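Reading the trial literature on atrial fibrillation screening
An interview with Hortensia Saavedra
August 18, 2020

Hortensia Saavedra reviews screening studies for the Brudier registry, where single-lead ECG strips from adults over 65 are read twice and stored with follow-up data. Her main complaint is with denominators. "A paper reports the yield per person invited, the next one per person who sent a usable strip. Those are different quantities, and they end up in the same table."

The registry holds 2,000 participants. Half were assigned to intermittent recording and half to usual care.

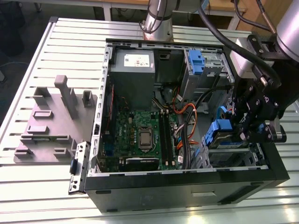 Strips are read by two cardiologists working apart. Disagreements go to a third reader, Ignacio Retamal. "Most of them concern short runs with frequent atrial ectopy," Saavedra said. "Thirty seconds is a convention. We apply it, and we record the duration as well."

She is cautious about outcomes. With 1,000 people in each arm, the registry cannot detect a modest difference in stroke. "We were clear about that in the protocol. We can estimate detection and anticoagulant uptake — nothing beyond that." 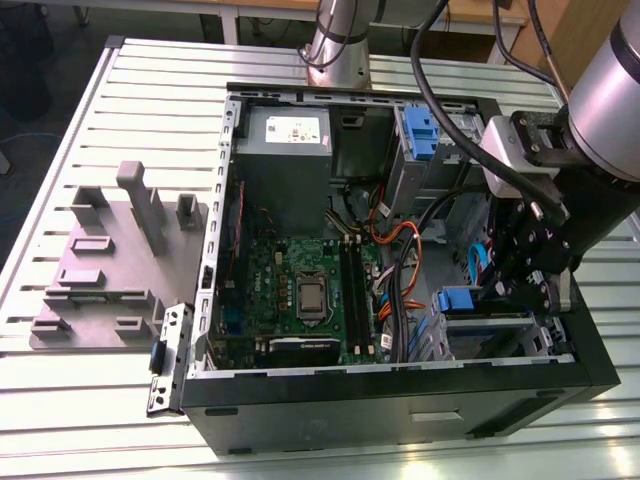

The next analysis deals with adherence. Participants who stop recording early tend to be older and have more heart failure, so leaving them out biases the yield. Saavedra plans to report both sets of figures.

Comments (2)

Fermín Ojeda: Were the readers blinded to the first result?

Agustina Bustos: The 30-second rule needs its own paper. Good to see durations kept.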